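# Let them sort the bin bags

I help out at the after-school robotics club in Sorkport, and every March some parent asks me when we'll be doing the "proper" stuff. They mean the Illen Cup, with the ramps and the flashing lights and the shouting. We spent this term on tidying up instead, and I'd do it again tomorrow!

The project is called Addo and the brief fits on a sticky note: pick up household bits, put each one in the right coloured bin. Dull, right? Well, try it with a roll of bin bags. It's crinkly and shiny, and it squashes if you so much as look at it.
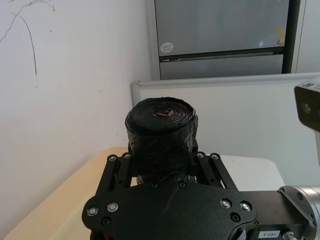

*A roll of black bin bags between the gripper rails.*

Our eight members argued over that roll for nearly four weeks (how hard to squeeze, how high to hold it, who'd changed the numbers without saying). I've never heard arguing like it at a competition, where half of them stand about watching the one kid who's good at driving.

I do like the Cup, mind you. Ikico club won it last year and they were brilliant. But I think a slow job gives the quiet ones room to get stuck in, and you can stop, fiddle and have another go without a buzzer going off. 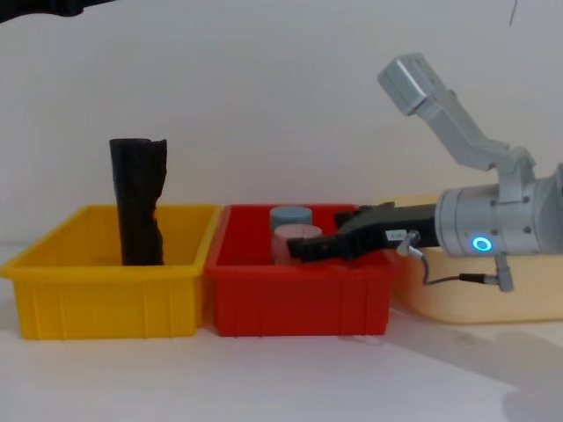 *Reaching over the red bin, with yellow to the left.*

So if your club is choosing for next year, pick something boring. Ours have already asked for socks.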